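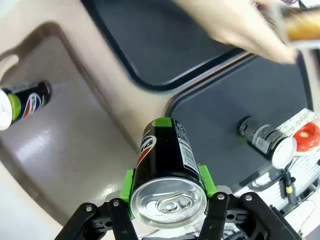 Gakstead, 18 November 2020

2 min read

1/ Short thread on stellar parallax, after a question from Yesenia Hinojosa about how we get distances to stars without going there.

2/ Earth moves around the Sun. Over six months our viewpoint shifts by two astronomical units. A nearby star appears to move slightly against the more distant ones.

3/ Half of that total shift is the parallax angle. A star with a parallax of one arcsecond is, by definition, one parsec away – 3.26 light-years. No star other than the Sun is that close.

4/ Distance in parsecs is 1 divided by the parallax in arcseconds. A parallax of 23 milliarcseconds gives 43.5 parsecs, so 142 light-years.

5/ The error matters more than people expect. If the uncertainty is 20 percent of the parallax, simple inversion gives a biased distance. Kilian Steiner and I argued over this for most of a week. He was right about the prior.

6/ For our class plates we measured 136 reference stars per field and threw out 23 with visible proper motion. Jasper Verhoeven did the second pass blind.

7/ The atmosphere smears a star over an arcsecond or so. You can still find the center of the blur far more precisely than its width, given enough frames. We took 72 per night.

8/ Roos Claeys asks whether the reference stars have parallax too. Yes. What you measure from one small field is relative parallax, and you add a correction for the mean distance of the background.

9/ Correction to post 4: I rounded. It is 141.8 light-years.

10/ Cepheids next, once Mieke Visser sends back the light curves.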